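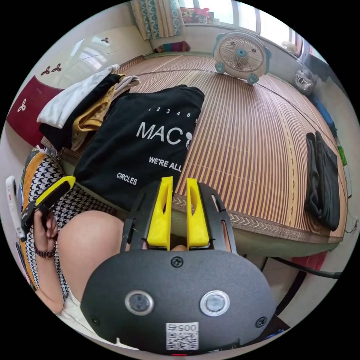 Yellow fingers, black T-shirt, bamboo mat. Laundry day with the grippers.

I love folding clothes with hand-held grippers. I fold, the grippers record how I do it, and the recordings go off to teach a robot arm to fold. I have done 313 shirts this way and I still get a little thrill when a sleeve lands flat on the first try! But last week I had my first real failure, and I learned so much from it that I want to pass all of it on to anyone who does this at home.

What happened: I was closing the fingers on a hem and they didn't stop at the hem. They picked up the shirt and the edge of a mat strip together. I pulled (of course I pulled), the strip bent up, the shirt stretched, and when I finally let go of the trigger the fingers stayed shut. My thumb was right there trying to free the cloth when they let go and snapped back. No blood, but a nice purple mark under the nail for two days.

So, first tip, and please do this one even if you skip the rest: release the trigger, set the gripper down, and switch it off before you put a finger anywhere near the jaws. It takes a few seconds. My brother-in-law Emiliano fixes garage doors for a living and he was amazed I hadn't been doing it already.

Check the cutouts in the fingers. Mine had a wad of black lint packed into one of them, and that was the reason they stuck. A dry toothbrush gets it out beautifully. Don't use oil! Oil grabs more lint and it will leave a spot on the next white thing you touch.

Approach the cloth from the side, low and nearly flat. If you come straight down on a woven mat the tips can slip between the strips. I had been coming straight down for weeks and just got lucky. 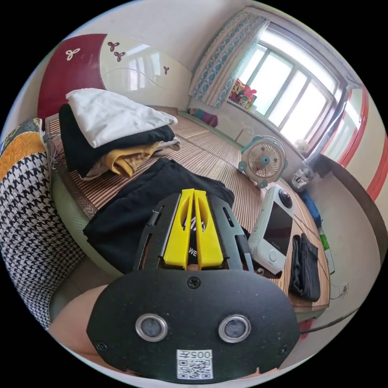

Black clothes need extra care, by the way. A dark hem on top of another dark layer is hard to judge, and you can easily pinch both. I now run my free hand under the hem and lift it a little before I bring the gripper in. Take the hand away before you close, naturally. If you have a bright window behind the bed, work with the daylight falling on the side of the cloth you're grabbing. What a difference that made for me.

Wipe the lenses too. Dust on the housing doesn't matter much, but a smear on a lens can spoil a whole run, and you won't find out until somebody looks at the files. I use the same cloth I use for my glasses.

Then there are cables. Keep every one of them on the far side from your feet. When I jerked the stuck gripper back, I also stepped on a charging cord and nearly took the lamp down with me. A strip of painter's tape every foot or so along the floor is plenty, and it peels up clean at the end of the day.
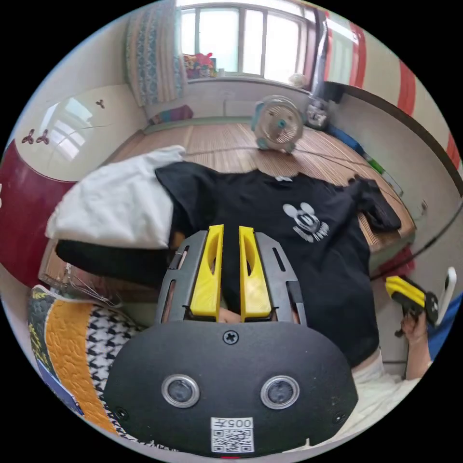 By Yolotzin Zavala | Workroom & Laundry Tips | 2025-06-13

Using two grippers at once is the most fun you can have with a T-shirt, and also where I'd slow down the most. If one sticks, the other hand wants to come over and help, and then you have two sets of jaws on one piece of cloth pulling against each other. Put the good one down first. Then deal with the stuck one.

Turn the fan off, or turn it away from you, while you fold. I know, I know, it's June. But a breeze under a light shirt flips the hem up just as you close on it, and I'm pretty sure that had a part in my bad grab.

As for the mat, the bent strip came back nicely. I laid a damp washcloth over it for ten minutes, put a heavy book on top, and left it overnight. If a strip is cracked, put clear tape on the underside so it can't catch on knits.

The stretched shirt got a warm wash and a flat dry and it's nearly its old shape again.

One more thing: write down the fault. Melquiades Nava, who looks over my recordings, asked me what time the fingers stuck, and I had no idea. He had to hunt through roughly 3000 clips to find it! Now I keep a pencil and an index card by the bed and jot down the time and which hand. Left hand, hem, stuck. That's enough for him to go on, and I can get back to the next shirt.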